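Counting the Girls on the Page

August 2020

The study that came out of the Sturnemby reading project has been quoted a good deal by people who, I suspect, have read only the press notice. It says that school storybooks still give boys the adventures and girls the worrying. I went to talk to the researcher who led it, expecting to be told that everything was worse than we thought. The researcher, who asked not to be named while the second part is under review, was more careful than the notice.

"We coded 1014 stories," the researcher told me. "Who speaks first, who makes the plan, who gets rescued. It's dull work and I wouldn't claim it tells you what a child takes home."

That is my trouble with it. A tally of who makes the plan is a tally. Whether a twelve-year-old reader is changed by it is another matter, and the study has very little to say there.

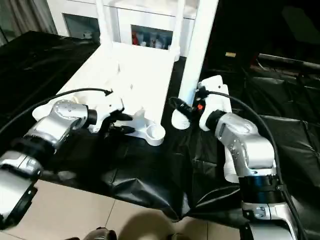 Baidoo, the publisher of 5 of the series in the sample, wrote to me that the coding "punishes any book where a boy happens to open his mouth on page one," and that its newer titles had been left out. I put this to the researcher, who agreed about the newer titles and shrugged at the rest.

"Publishers always have a newer title. We had to stop somewhere, and we stopped at what was on the classroom shelf. Schools can't afford to replace books every year."

I asked how the stories were picked. The schools in Sustville sent lists, and the lists were cut down by age group. Each story was read by three people, who had to agree before a score was entered. When they couldn't agree, the story was marked as mixed and dropped from the main table. I find that hard to like. The mixed stories are surely the interesting ones – a girl who plans the escape and then cries about it, say – and they have vanished into a footnote.

"They're in the appendix," the researcher said, a little sharply. "Anyone can look."

I have looked. The appendix gives titles and nothing else. 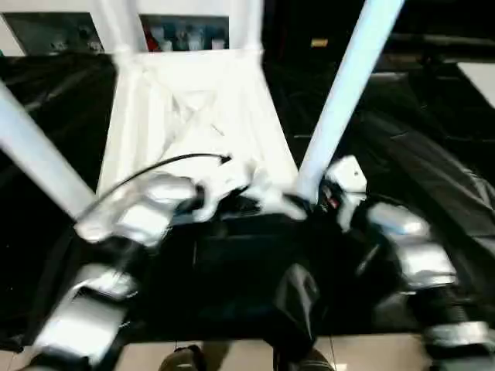
Did the team ask any children what they thought of the books? Only a few, in one informal session, and none of their answers were used in the findings.

The second part is meant to fix this. Griter, the charity paying for it, wants pupils interviewed before and after a term of reading, starting in November. I said a term seemed short. The researcher said a term was what the money covered.

"If we find nothing, we'll print that we found nothing," I was told. I hope so, though I notice that the first press notice had no room for the stories where girls and boys came out even.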